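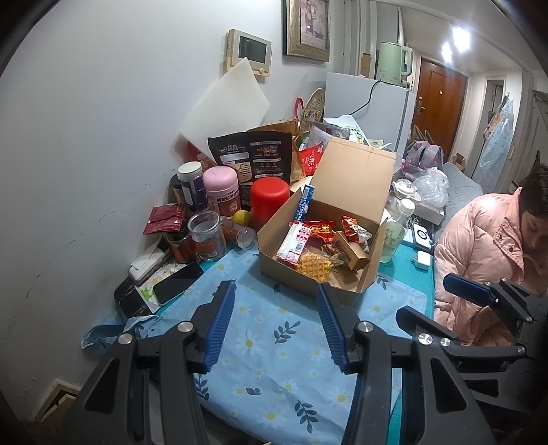 3.2 Packing of mixed snack parcels in the home

The second part of the study concerned the small parcel of snacks that households put together for a relative or friend living elsewhere. Parcels of this kind are rarely treated in the literature on domestic food, which has dealt mainly with shopping, cooking and storage. They are nevertheless a regular activity in the homes we visited in Prustside, and they draw on the same goods, the same surfaces and often the same hour of the day as the preparation of meals.

Households were recruited through the Helell survey panel, which holds 3,000 addresses. Of these, 2,123 returned the first questionnaire, and 50 were then selected for home visits. Visits were carried out in August by two members of the team, Kęstutis Navickas and Darius Laur. Each household was asked to pack one parcel at its usual table, using its own goods and a plain carton. No instructions were given on the order of packing or on the contents, and the table was left as the household normally kept it.

Figure 4. Packing in progress at a table laid with a daisy-print cloth. The open carton holds a mix of individually wrapped items, including a waffle in clear wrapping at the front. Other containers stand beside it.

Most participants worked with the carton in the middle of the table and the remaining goods grouped on one side. The table was seldom cleared beforehand. Items that had no part in the parcel - fruit, jars, cups - stayed where they were, and the packer worked in the space that was left. In Figure 4 the containers stand close together to the left of the carton, with a lemon at the base of the red one, and the patterned cloth remains in place under the work. Participants who kept a cloth on the table told us that it stopped the carton from sliding and spared the surface from scratches.

The choice of goods followed a common pattern. Small wrapped snacks made up the larger part of nearly every parcel, and few households included more than one item in a rigid container. Soft packets were placed flat or stood on end according to the room available. Slim packages were often set upright in a corner, where the walls of the carton gave support, as with the blue tube-shaped package in Figure 4. Small cartons were more difficult to place, and several participants turned them on the diagonal before accepting a position.

Deligiannis has proposed that household packing proceeds by weight, with the heaviest goods laid down first. Our observations support this only in part. Participants mentioned weight when asked, but during the work itself they spoke more often of what the recipient would see on opening the lid. Favored items were held back until the end and laid near the top or the front. Two households emptied the carton completely and began again when a favored item had become hidden.

The closing of the parcel, and the use of Tivico paper filler by those who added it, are treated in Section 3.3.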